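Zisten-envases, README (borrador, octubre)

Pregunta de siempre: ¿puede ya una máquina guardar la compra? De momento no. Datos de demostración, 36 episodios, pinzas de mano.
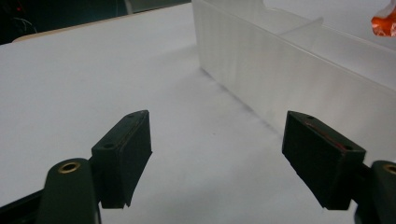

Pinza abierta, recipiente translúcido detrás.

Tarea: coger paquete, meterlo en el recipiente. Etiquetas en tarea.csv, falta revisar las ultimas.

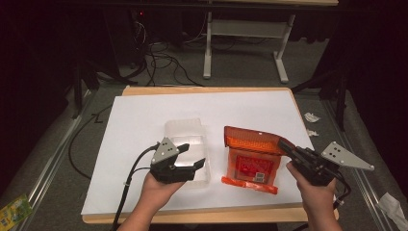 Dos manos por episodio, sin excepción. Con una sola la política se atasca. Ojo con el paquete naranja y su solapa rígida arriba, la segmentación la separa del resto.

Fallos conocidos:

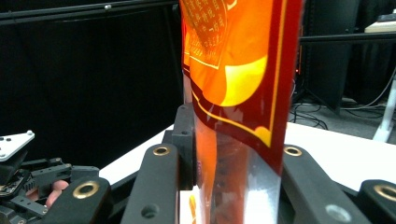 El plástico blando sigue siendo lo peor. El modelo no estima bien la fuerza, y un envoltorio transparente que se arruga al apretarlo no ayuda nada, los brillos confunden la profundidad.

Pendiente: probar en taller, turno del martes. 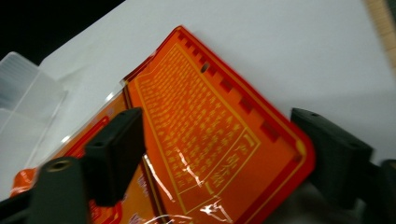

Kinga Kun opina que para el taller faltan años y que en casa ni hablar, que ella tarda menos guardándolo todo a mano. Se admiten parches, mandar a Decha Noiphan con el nº de episodio.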